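Ticket: left finger closes late, drops small items
Status: Resolved (see last entry)
Product: Denora hand-held gripper, pair
Opened: 05/06/2024
Priority: Medium (changed from High by the support desk, changed back by me, changed again by the support desk)

Problem as reported

On the left-hand unit of our pair, one finger arrives after the other. You squeeze the trigger, the right finger sets off promptly, and the left one has a think before joining it. On anything the size of a mug you would never notice. On small fruit the early finger shoves the thing sideways, the late finger catches it off centre, and it pops out and goes across the floor. The right-hand unit behaves itself.

Demonstrations recorded with the bad unit are useless for training, unless Sasia would like an arm that flicks tomatoes.

What I tried before opening this ticket

Turned it off and on. It is a mechanical linkage with a trigger, so this meant putting it down and picking it up again. No change.
Cleaned the finger pads with a damp cloth. No change.
Swapped the pads between units. The fault stayed with the unit, so it isn't the pads.
Read the manual. The section on finger timing says to see the section on maintenance. The section on maintenance says to contact support.

First reply from support

Support asked whether the objects were "within the recommended size range" and suggested a larger test object. I pointed out that the job is small fruit. They then asked for a repeatable test, which is fair enough, so I wrote one: 100 picks per unit off a plate, same fruit, same person, same chair.

Right-hand unit: no drops.
Left-hand unit: 15 drops, of which 8 left the table altogether. 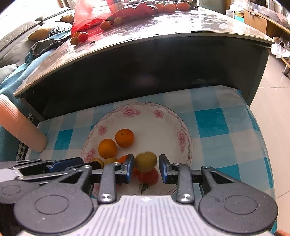 Support's second theory was a worn trigger spring. I fitted the spare from the Salotent kit, which took longer than it should have because the spring is the exact colour of our carpet. The fault was the same afterwards, if slightly bouncier. The next suggestion was to check the two big silver screws at the lower ends of the links, and to do it with something small between the pads, going by how close it sat to each side. A green fruit sitting nearer the left pad than the right proves nothing by itself, as anybody's hand can be off to one side, so I closed the trigger slowly on each go and watched which pad touched first. On the bad unit it was the right pad every time, even when I started with the fruit hard over to the left.

That got us somewhere. With the trigger locked, the left link on the bad unit could still be waggled by hand. The right link could not. Both screws felt tight, but the left one was tight against its own thread and not against the link – a washer was missing. I found no washer in the case, in the bag or in the carpet (I did find the original spring).

Second reply from support

Confirmed as a known assembly fault on the Gondal batch. Apparently there has been a note about it since October, kept somewhere customers can't read it. A replacement washer was offered, delivery in 10 working days. For a washer.

Fix

Fitted a washer of the same size from our own drawer. Tightened the screw until the waggle went, then backed it off a touch so the link still swings freely. Both fingers now close together.

Repeated the test on the left-hand unit: 100 picks, no drops. One tomato split, but that was me.

Still open

Please put the October note where people can see it. Please also add a line to the maintenance section, ideally one with some maintenance in it.

Recordings made with the bad unit have been pulled from the training set and will be done again.

Closing this one. If the official washer ever turns up, it can go in the drawer to replace ours.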